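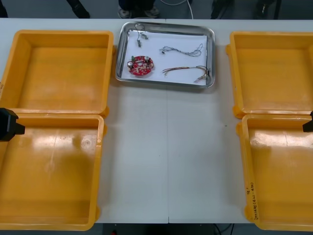 Sort small parts before storing them, and label by size. Open bins with rounded corners, like the yellow ones, wipe out faster than square boxes. Use 2 drops of washing-up liquid in 300 ml of warm water.
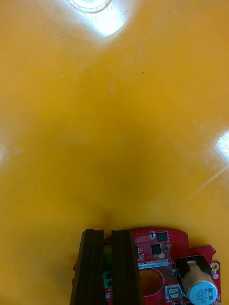
Can solvent be used on plastic bins? Only after testing a hidden spot, as some plastics craze.

Rinse and air-dry. Stubborn grease needs a second wash, 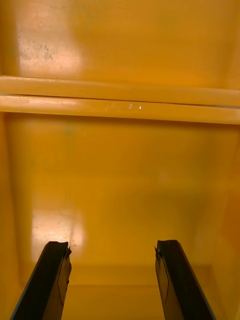 then a dry cloth. Keep leads apart from screws.

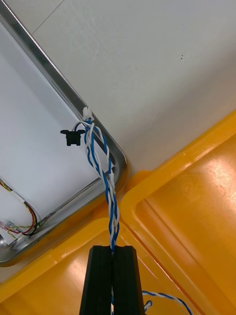 Twisted blue-and-white leads with white connector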